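Barry Horrocks

A thread about a metal bin, a lot of coloured bars, and getting them all back into sets. Long one. Mute me if you only follow for the allotment.

The bars came from a clearance at Begović's, where they had been on a bottom shelf for years. 6 boxes, no lids on any of them. Two had split at the corners and been taped, and the tape had given up as well.

The label on the side of each box says Jadamska and then a number that doesn't match anything inside. I rang the shop to ask if there was a list. There was a list once. It went when the old counter went.

What's in the boxes: bars, long and thin, in two colours. One is a dark green. The other I'd call a reddish brown, but the old paperwork apparently said red, so I'm saying red. They had all been tipped in together at some point and then the boxes filled up again in any order.

A full set should be 52 bars. I know this from a set that Emo has, still complete, in the original box with the dividers. Emo very kindly lent me the lid so I could copy the layout, and has asked for the lid back twice.

So the job is to sort by colour, then by length, then check each one for damage, then make up as many full sets as I can. Anything left over goes in a tub marked spares.

I started on the carpet. Don't start on the carpet. The dark green ones vanish as soon as you put them down, and your knees go before the box is half done.

Second try was straight on the table. Better for the back, but they roll a quarter turn and knock each other and before long one goes over the edge. I lost most of an evening to picking things up.

Third try was the bin, and that's what I've stuck with.

It's grey sheet metal with sloping sides all round and a flat floor. Ullmont were getting rid of it from their stores. They had it down as scrap. I gave them a tenner for it and carried it home on the bus, which I wouldn't do again.

A few people asked last time why I didn't buy a plastic crate. I've got plastic crates. They have straight sides, so things stand up against the walls and lean, and you end up with your hand jammed down the corner trying to get one bar out. With sloping sides they slide down and lie on the floor where you can pick them up.

It's big, mind. It takes up the middle of the table and I have to move it to eat.

Condition when I got it: worn. The floor is scratched and cloudy all over. I went at it with washing-up liquid, then with bicarb, then with the stuff for the cooker hob. The dirt came off and the scratches stayed, so those are in the metal and that's that.

I thought about painting it and decided against. Paint would chip the first time anything was dropped in it, and then I'd be picking flakes off the bars.

There are two small round holes in the floor near the front, one towards each side. No idea what they were for. They're too small for a bar to go through. Grit does go through, so I keep a sheet of newspaper underneath and shake it out at the end.

Somebody suggested plugging them with blu tack. I tried it. It picked up fluff and looked horrible and I took it out again the same night.

How many to put in at once. I began by emptying half a box in, and all that does is move the muddle from a box to a bin. Now I put in a small handful and no more. With five or so on the floor you can see every one of them properly, ends and all.

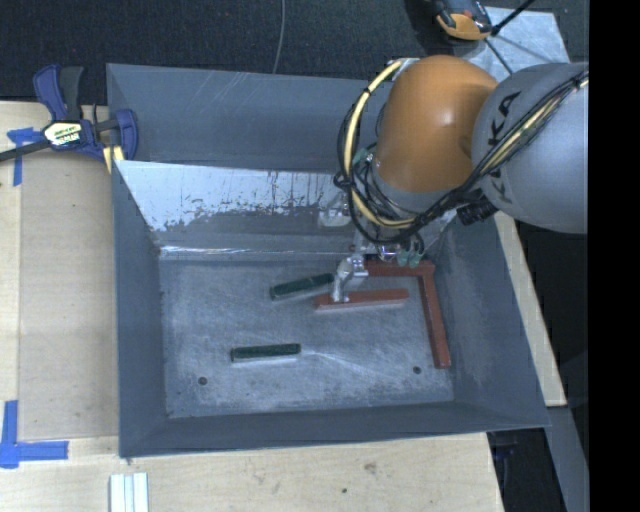
Lengths next. I'd assumed the reds would all be the same as each other and the greens all the same as each other. They aren't. I've got a strip of masking tape on the table edge with the lengths marked off from Emo's set, and each bar gets held up against it before it goes anywhere.

If you do this, mark the tape with a sharp pencil. I used a felt tip first and the line was so fat that two different lengths both seemed to fit.

Colour is harder than you'd think under a lamp. The dark green and the red are nothing like each other in daylight. At ten at night under a warm bulb, with dust on them, I put three greens in the red pile and didn't notice until breakfast.

I've changed the bulb for a white one. It helps with the colours, but the metal throws it back at you. The back slope of the bin is the worst for it. I've moved the lamp to every corner of the table and there is always a shine somewhere. You learn to look at the floor of the bin and ignore the rest.

Someone asked about lining it with felt. I did try an old tea towel for an afternoon. The bars stopped sliding, so they stayed wherever they landed on the slope, and the towel rucked up every time I reached in. Back to bare metal.

It is noisy, bare metal. A handful going in sounds like the cutlery drawer coming off its runners. I do the tipping before nine and the quiet part after. Next door have been decent about it.

Checking for damage. Run a thumbnail along each edge and then look at both ends. The ends are where they've been knocked. A small dent I leave alone. If a corner has gone altogether the bar goes in the spares tub, whatever its length.

I'm not touching up the colour on any of them. I asked at Begović's if they knew the shade of the green and got a shrug. I'd sooner have an honest worn one than one with a bright patch on the end.

Cleaning is a damp cloth and then a dry cloth. Don't soak them. I soaked one from the spares overnight to see, and the water was brown in the morning and the bar looked no better.

Where I am now. Four boxes done out of the 6. The first gave me nearly a full set on its own, which made me think this would be quick. The second was almost all reds. The third had a bus ticket in it, a pencil stub and a great many greens. The fourth was a mixture and had the worst of the damaged ones.

From those four I've made up two full sets and most of a third. The third is short by 10, all of them green, all the longest size. I have enough short greens to fence a garden.

18 in the spares tub so far. That's more than I hoped, but a few of them are only in there because I was tired and being strict. I'll go through them again in daylight.

Storage, as I've been asked. The finished sets are in shallow cardboard trays, copied from Emo's lid. Reds on the left, greens on the right, longest at the back. Strip of card between the colours. I tried elastic bands round bundles first and they left a mark after a week, so no bands.

Each tray has a slip of paper in it with the count and my initials. If a set goes to someone else they can check it against the slip. I wish whoever packed the Jadamska boxes had done the same.

No, they aren't for sale yet. One set is promised back to Begović's for the window. The second I'm keeping. The third depends on those long greens, and if anybody reading has a few in a drawer I'll happily swap short ones for them, as many as you like.

A reply asked how long a box takes. Two evenings if I don't talk to anyone. Most of that is measuring. The colour sorting is quick once you're in the way of it, and I'd do it with the radio on. The measuring I do in silence or I lose my place and have to begin the handful again.

Another asked whether I put the sorted ones back in the bin. Never. Once a bar is out of the bin it doesn't go back in. I broke that rule once, with a handful of reds I wanted to recheck, and mixed them into the unsorted ones within a minute.

One thing I'd do differently is get the table height right from the start. The bin has deep sides, and on a normal table you're reaching up and over and then down. I stand for it now. A stool was no good, and sitting in a proper chair was worse.

Box five gets opened tomorrow after tea. It's the heavy one, with the taped corners. I've cut some more card for the trays, the newspaper is down and Emo has had the lid back.

Will add to this thread when I find any long greens.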